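クラフト紙と青テープで長机を区切りたい。まっすぐ貼るコツは?

投稿:ぽんかん堂
カテゴリ:暮らし・DIY > 収納と作業スペース

こんにちは、いつも読む専門で、書き込むのは初めてです。

10月に地域のスペースで鍋や台所道具の持ち寄り交換会をやることになって、長机に茶色のクラフト紙を敷いて、その上を青いテープでマス目に区切ろうと思っています。ひとマスに一品ずつ置いてもらえば、どこまでが誰の場所か見てすぐわかるかなと。知り合いの作業場の机がまさにこういう感じで、すごくいいなと思ったんですよね。

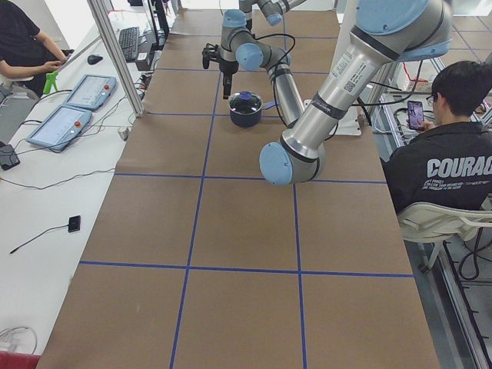
クラフト紙を敷いた長机。縦に2本、横に3本の青テープ。マスのひとつに紺色のふた付き小鍋

で、さっそく家で練習したんですが、私がやると縦の線がどうしても斜めになります……。手前から奥に向かって、いつのまにか外へ外へ逃げていくんです。あと、貼り直そうとしたら紙の表面がべりっとはがれて、けっこうへこみました(笑)

聞きたいのは、長い線をまっすぐ貼る方法と、紙を傷めずに貼り直せるテープがあるかどうかです。予算は1000円くらいまでだとうれしいです。よろしくお願いします!

Naheed Kakakhel さんの投稿

交換会、楽しそうですね! 私は手芸のワークショップで毎回これをやっているので、少しは役に立てるかも。

まず、テープを引っぱりながら貼るのをやめてみてください。伸びた状態で貼ると、あとで縮んで曲がったり浮いたりします。私は最初に机の両端に鉛筆で小さな印をつけて、印から印へテープをふわっと渡して、位置が決まってから真ん中を押さえます。そのあと端に向かって指でなでる感じです。ひとりだと長い机はきついので、反対側を誰かに持ってもらうと全然ちがいますよ。

順番は縦の長い線が先、横は後です。横の線は、縦の線から直角を三角定規でとればだいたい決まります。

テープは青い養生用のマスキングテープなら何でもいいと思いますが、私はSeguraの細いのを使っています。クラフト紙はつるつるの面とざらざらの面があるものが多くて、つるつるを上にするとはがしやすいです。貼り直すときは紙に沿わせるように低い角度でゆっくり、これでほとんど破れなくなりました。

それと、床や机にじかに貼った場合も線のくせは同じように出ます。

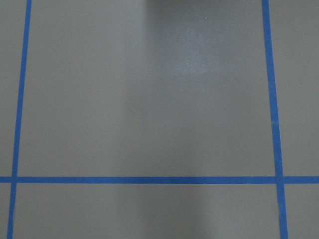 縦の2本の間隔が手前と奥でちがうと、真上から見たときは平気でも、横の線を足したとたんに気になってくるんですよね。なので私は横を貼る前に、かならず両端と真ん中の3か所で間隔を測ります。1マスの幅は、鍋なら37センチあれば取っ手が出ても隣にぶつからないと思います。ふだんはそれより狭くして、大きい鍋の人には2マス使ってもらっています。

交差するところはテープが二重になりますが、そのままで大丈夫です。きれいに切ろうとカッターを入れたら下の紙まで切れて、全部敷き直しになったことがあります……。

ねぎま8 さんの投稿

テープやめて太めのマーカーと長い定規で線引いたほうが早くないですか? 紙は使い捨てなんだし。

ぽんかん堂 さんの投稿(お礼)

ありがとうございます! 引っぱりながら貼るの、思いっきりやってました。ぴんと張ったほうがまっすぐになると信じてたので……。印をつけて渡す方法、今夜さっそく夫に端を持たせて試します。

マーカーも考えたんですけど、当日に参加者が増えたらマスの大きさを変えたいので、今回はテープでいきますね。つるつるの面の話も知らなかったです。うちの紙を見たら、ざらざらのほうを上にしていました!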